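Ticket: Demo cell, right arm keeps letting go of thin instruments
Site: Dremness open day, instrument tray station
Priority: High (visitors on Friday!)
Status: Open, workaround in place

Original post

Hi all, it's me again from the tray station. We're running the two-arm instrument demo for the Himard visit on Friday and I've got a grip problem I'd love some help with before the doors open. The short version: the arms are fine on the fat stuff, but anything skinny (forceps and tweezers mostly) slips when the arm lifts. I've had 8 drops since this morning, every one of them on the right side.

Layout is the same as the last open day. Purple cloth down, big steel tray at the back, instruments piled in the right-hand section and the left-hand one kept clear. The gauze and packets go up front on the left and don't come into this problem at all.

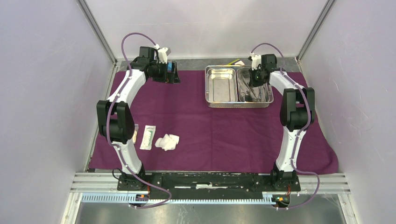
Tray station, right gripper over the instrument pile.

What I've tried so far

Restarted the controller. No change, but I had to say I did it.

Swapped the grip profile from Giáp to Bumutine, which closes slower. It helped for a couple of picks and then went right back to slipping.

Raised the closing force to 300 in the settings screen. The default is lower and I didn't want to go crazy with it in front of guests, so that's where I stopped. Fewer drops, but the forceps started twisting as they came up, and I like that even less.

Checked the cable sleeves on both arms, because last August one was tugging on the wrist and we chased that for hours. They move freely through the whole reach, so I'm ruling that out.

Update, 2 hours later

Okay, I think I'm getting somewhere! I took the tray out of the question and did a few picks straight off the cloth, forceps lined up in the middle of the opening, then watched the wrist camera instead of the arm. The approach looks good to me. What doesn't look good is the pads. The edges are rough and frayed on both fingers, and I'm guessing a thin shaft just rolls off that when the load shifts. The fat handles probably don't care.

The cycle counter says 1000 closes on this set, so maybe I shouldn't be surprised. I couldn't find a replacement interval anywhere in the station notes (if it's in there, please point me to the page, I looked twice).

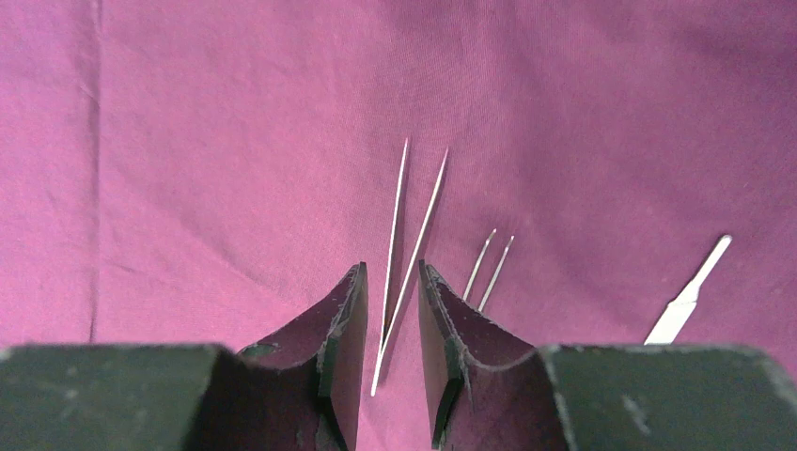
Workaround for Friday

Until I hear back, I'm running the demo like this:

Closing force back at the default, Bumutine profile on.
Forceps spread out with some space between them, not piled up.
Lift speed down one notch. It's a little dull to watch, but visitors ask more questions when it's slow anyway, so I'll take it.

What I need from you

A spare set of pads if there's one in the cabinet, plus the right screws for them. Also, could somebody confirm whether I have to redo the gripper zero after a pad change? I did it last time and it ate my whole lunch break, and I'd rather know now than at 8 in the morning with people waiting at the door.

I'm leaving the ticket open and will add the drop count after the next dry run.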